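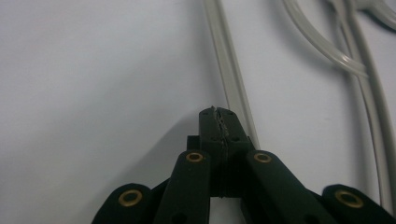
Photo: Solholm blog, 2017-06-11

I spent most of the weekend on the hall closet. It had been on my list since April, when the rod came down on one side and I put everything back without sorting any of it.

The coats went first, then the shirts we keep there because the bedroom closet is full. I filled two bags to give away. That left the hangers. We had wire ones from the cleaners, a few heavy wooden ones and a lot of white plastic. I'm keeping the plastic. They're light, and the notches hold straps well enough.

The spare ones used to sit in a grocery bag on the closet floor. They now go in a brown woven basket with low sides, so I can see when we're running short. They still tangle. I've stopped trying to stack them all facing the same way.
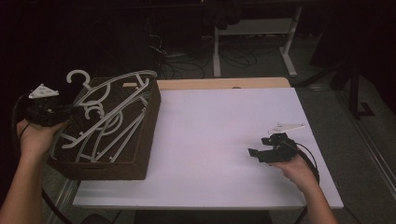 What's left to do

The rod needs a new bracket, and I want one more shelf above it. The closet is 40 inches wide, so a cut board from the hardware store should fit. The wire hangers go back to the cleaners on my next trip. After that I'll start on the linen shelves, where the towels and the guest sheets have been sharing one pile for up to 4 years.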